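Testers wanted - small desk arm kit, paid sessions

Neson, product trials
Posted 2024-06-05

We need people to try out a desktop robot arm kit before it goes on the Custska hire list. Short sessions, paid, tea provided. No robot experience needed, in fact we'd like a good few people who have none. Places going quick so read to the end and then write to us.

What it is

Custska is our kit hire service for schools, clubs and small workshops. You book a kit, it comes in a box, you send it back. So far it's been sensors and motor boards. The arm kit is the first thing on the list that moves by itself and we want it properly tried by ordinary people first. Arm, gripper, board, cables, set of coloured cubes, a few extra bits for harder tasks. Plus the guide, which we wrote ourselves and which probably needs the most work.

What you'd do

- Unpack the kit and set it up on a table using the printed guide. No help from us for the first part, sorry, that's the point
- Plug in and run the start-up check
- Go through the task cards. Cards start easy (move one cube) and get fiddlier (stack, sort by colour, small objects in a box)
- Stop whenever somthing confuses you and write down what and where in the guide
- Pack it all away again. We time this bit too
- Fill in a form at the end, two sides, mostly tick boxes

One session is one morning or one afternoon. Most people do two sessions. You can do just the one.

Who we want

- 18 or over
- Happy sitting at a table for a couple of hours with breaks
- Can read a guide in English and say when it's rubbish
- Can tell red, green, blue and yellow apart for the sorting cards. If you can't, still write in, we have a seperate set of cards to try
- Teachers, club leaders, teaching assistants, parents, retired people, students all fine

Not for you if you build arms for a living, or work for a firm that hires out kits. There's a different call for engineers in December.

Pay

27 pounds an hour, set-up and packing away included. Travel paid on top within Bruvdale, keep your tickets. Paid by bank transfer after your last session. If a kit fails and we have to stop early you still get the full session.

Where

Second floor, Tshabalala House, Bruvdale. Lift and step-free door at the side. Normal office, desks and chairs, so bring a jumper, the heating has its own ideas. Bus stop opposite, hardly any parking.

Task cards

There are cards for cubes and cards for the matchbox and matches. Cubes first. For the stacking card the answer is green on red, for the spread-out card all four cubes are apart. Same arm for both. 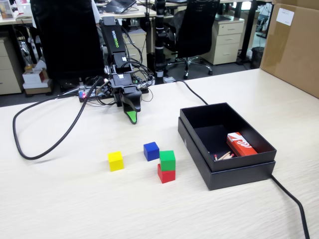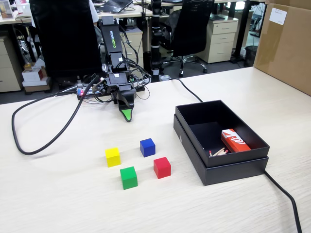

Before you say yes

- The arm is mains powered and it moves. Hands off the table while it's running, long hair tied back
- Matches stay unlit, obviously. Anyone who doesn't want to handle them can skip those cards
- Mind the cables when you get up
- We keep your forms and notes for 700 days then they're shredded. Your name isn't put on anything we publish
- You can stop at any point and you're paid for the time done

How to apply

Email the Neson trials desk with ref 3148 in the subject line. Put in:

- your name and a phone number
- mornings or afternoons
- any kit you've used before, "none" is a good answer
- anything we should know about access, seating, lighting

No CV please. A few lines is plenty. We reply to everyone but give us a week or so.

First lot of testers also go in a draw for 1000 hire points on Custska, which you can use yourself or pass to a school or club. Not swapable for cash.

If you tested the motor boards last time you're welcome back, same ref, just say so in the email and we'll skip the intro talk.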